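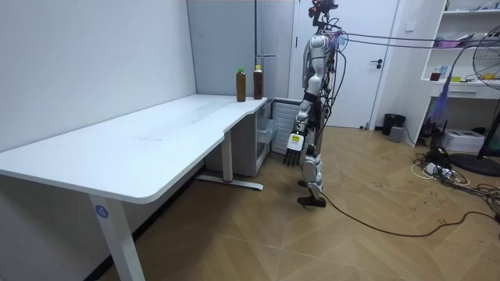

1/ House rules for working near a humanoid, the long version

A few of you asked me to write down the rules we use when the robot is up on its feet and people are in the room with it. I kept promising, and now it's September 15, 2026 and I have a pot of tea and no meetings, so let's go. This will run to a good number of posts. Get comfortable!

2/ First, where these come from. Lise Kowalchuk wrote the original page when we were still at the Paquette building, and it fit on one side of paper. Gemechu Beyene and I have been adding to it (and arguing over it) ever since. It doesn't replace the published safety standards or your own risk assessment. Please do those too. It's the everyday layer on top, the stuff you'd tell a new person on their first morning.

3/ Rule one: say who has the stop. Out loud, by name, before power goes to the joints. "Keegan has the stop." And Keegan says "I have the stop." It feels a bit silly for the first week and then it feels strange to work without it. Whoever has the stop does nothing else. No laptop, no phone, no holding somebody's coffee.

4/ If you need to hand the stop over, you say the new name and wait for the answer. We had one session in August where two people each thought the other one had it. The robot was only shifting its weight and no harm done, but I went home and didn't sleep very well, and that's when the wait-for-the-answer part got added.

5/ Rule two: cables have a side. Pick the side of the robot the cables leave from and treat it as closed to people. In our room they run off the back of the shoulders toward the shelves, so we walk on the desk side, and we do it even when the robot is standing perfectly still with its arms down. Habits are easier to keep if they don't depend on what the robot is up to.

6/ The floor is the part I nag about most, and I know it, and Gaétan Boychuk does an impression of me doing it. Cables on the floor are a trip hazard for you AND for the robot. Before any stepping trial somebody walks the whole path it might take, plus a good stride past the end, and moves whatever is there. A cable trailing from the foot gets its own look. Do that walk again after a break, please. Things wander.

7/ Rule three: hands count as moving parts. People are very respectful of the legs and then reach right over to fix something on a hand, I suppose on account of it looking so much like one of ours. Our rule is no touching the fingers unless the joints are off and the person with the stop has said so. Labels and tags included. Your tag can wait two minutes.

8/ Rule four, desks. Set out only what the task calls for. If the task is bottles, then bottles go on the desk, caps on tight, and your notebook lives somewhere else. Normand Lavoie likes to number the desks so the log can say "desk 4" and everyone knows which one, and I've come around to it completely. "The one by the door" stops being helpful the day you move the furniture.

9/ Rule five: write down the boring sessions. Our log has 224 entries now and I'd guess most of them say some version of "stood, reached, fine." Those are the ones I'm fondest of! When something does go odd, you want to look back and see what was different, and you can't do that with a log that only has the exciting days in it.

10/ What goes in an entry: who had the stop, who else was in the room, which desk, what software was loaded, anything that had been moved since last time, and one plain sentence on what happened. Ten lines at most. Lise's are two lines and they're still better than mine.

11/ Someone will ask about distance. I'm not going to give you a number, sorry. Ours came from our robot's reach, its weight and how it falls, and yours has to come from yours. What I will say is that you should tape it on the floor if your floor allows it, and measure from where the robot could end up, which can be a fair way from where it started.

12/ And visitors. They get the short talk before they come in, every time, even if they've been before, even if they build robots for a living. They stand where they're shown. They're told that anyone at all can call "stop" and that we'll never be cross about it. I mean that last part. A false alarm costs us a restart.

13/ Things we still haven't settled: whether one person may ever work alone with the joints powered (I say no, Keegan says it depends on the job), and how often to refresh everyone on all this. If your lab has a good answer to either one, I'd love to read it. Replies are open, and I'll come back to them once I've refilled this teapot.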